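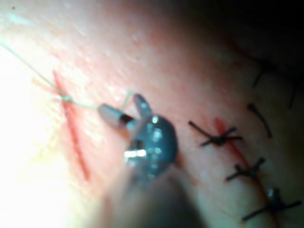
Aisyah Ngau says the jaws were the last thing she suspected. The cell had started dropping its grip on the needle a few stitches into a run, and for the better part of a month everyone at the Skindimholm workshop had been blaming the thread.

"We changed the thread, then the lighting, then the thread again," Ngau said. "It was wear at the pivot. You could feel it with your fingers once the instrument was off the arm."

SKINDIMHOLM, July – Plurketti has released the full maintenance and set-up schedule for its Zendex suturing cell, following a strip-down and rebuild of the unit at its Skindimholm workshop. The schedule is free to download and applies to every Zendex cell now in use for suturing research and practice. It replaces the service notes that were shipped with the machine.

The main change is to how often the instruments come off for inspection. Under the old notes, a gripper stayed on the arm until an operator reported a problem. Under the new schedule, it is removed and checked after every 232 stitches, whether or not anyone has noticed anything wrong. The figure comes from the workshop's own logbook, which recorded 789 stitches between the last two rebuilds. The first dropped needle in that stretch was logged at stitch 395.

"We wanted to be looking at the pivot well before we got to that number," said Sheila Furnival, service manager at Plurketti. "Checking it at 232 gives an operator one inspection with plenty of life left in the part. If there's any side play in the jaws, the instrument comes off and a spare goes on. The job takes less time than re-threading a needle by hand."

The inspection is done at the bench under a magnifier. The technician opens and closes the jaws by turning the drive discs at the back of the instrument, watches for any lag between the two sides, and presses each jaw sideways with a plastic probe. The pivot pin is then wiped clean and looked at from both ends. A pin that has begun to walk out of its seat is not pressed back in. The instrument is tagged and returned to Plurketti.

Cleaning has its own section, longer than in the previous notes. Thread fibres collect at the base of the jaws, where they can hold them slightly open even when the motor reports a full close. The workshop found this on several instruments that had passed the earlier checks. Operators are now asked to clear the area with a soft nylon brush at the end of each session, with the jaws fully open and the arm parked. Compressed air should not be used, as it pushes fibres further down the shaft.

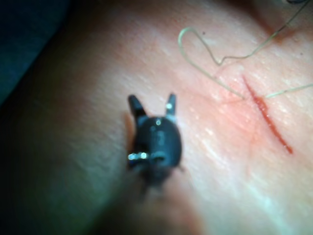
After an instrument has been swapped, the cell needs to be told where the new jaw tips are. The old notes covered this in a single line, and Plurketti says most of the calls to its service desk were about that line. The new schedule sets it out in order. The arm is homed, the jaws are closed, and the tips are brought to a reference post on the base plate from two directions. The software compares the two readings. If they differ, the operator reseats the instrument and starts again, and does not simply accept the average.

The cameras are set after the tips, never before. Each one is focused with the jaws held at working height above the surface, and the bracket screws are then tightened with the torque driver supplied in the kit. Furnival said operators had been focusing on the surface with the arm out of the way, then finding the tips soft as soon as work began.

Lighting is covered for the first time. The lamp on a Zendex cell sits to one side, and on a curved surface it can leave one part very bright and another in heavy shadow. The schedule asks operators to lower the lamp output before they change the camera exposure, and to note both settings in the log so the next person can start from the same place.

The rebuild at Skindimholm also led to a change in the cable run. The motor lead on the left arm had been rubbing against the edge of the base plate at the far end of its travel. A clip now holds it clear. Clegg, which makes the base plate, has rounded that edge on new stock and will supply the clip to existing owners at no charge. Fitting it requires a 2 mm hex key and the cell switched off at the wall.

Ngau, a technician at the workshop, carried out most of the rebuild and wrote the first draft of the schedule. She said the log sheet at the back was the part she would most like people to use.

"There's a column for the stitch count and a column for what you saw," she said. "Please fill in the second one even when it's fine. A page of 'no play, pin seated' is useful to me when the next entry says something else."

Owners who have already passed 232 stitches on a gripper without an inspection are asked to do one before their next session. Instruments found to have side play can be sent back in the original tray, with a copy of the log sheet. Plurketti will check and return them in the order they arrive.

The schedule, log sheet and clip request form are available from the Zendex support page. Printed copies can be ordered through the Plurketti service desk, which is open from 8 a.m. to 4 p.m.

Media contact: Sheila Furnival, Plurketti, Skindimholm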